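Two arms on a bench at Fedbridge

I've been building this cell on and off since June at the Fedbridge shared workshop, and Lajos keeps asking for pictures, so fine, have some pictures! It's a pair of small arms on one tabletop, walls on three sides, and right now the job is markers: pick one up, hold it steady, pass it across. The frame took me 14 evenings, mostly because I cut one rail short and had to start over (thanks for the spare, Torben).

Markers and floral walls
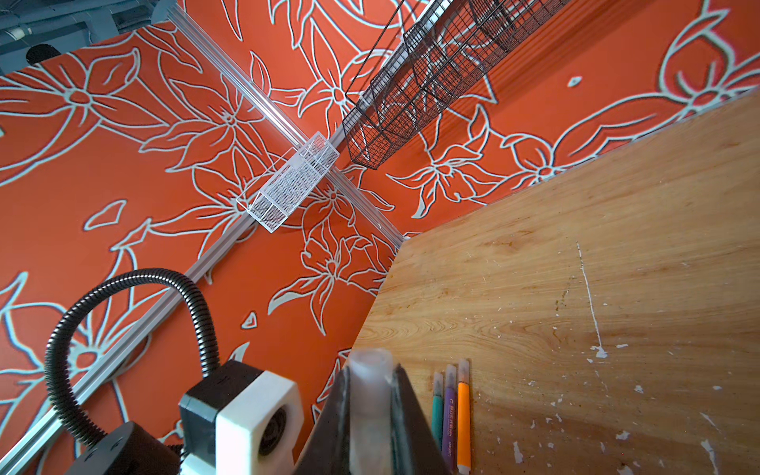 Looking past the gripper fingers: teal, purple and orange on the tabletop, wire baskets up on the rails. 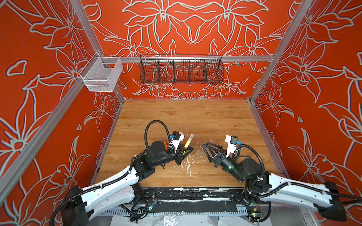
Both arms in, the left one holding something yellow and the right one open. I do love that orange.

Still on my list

Cables along the front. Heike has promised me a box of clips and I'm holding her to it.

Sorting by color into the black basket's compartments — that means getting the arms to reach a lot higher than they do today, and I may just lower the basket.

Handover script, version 651 or so it feels. Letay has a cleaner one that I want to steal.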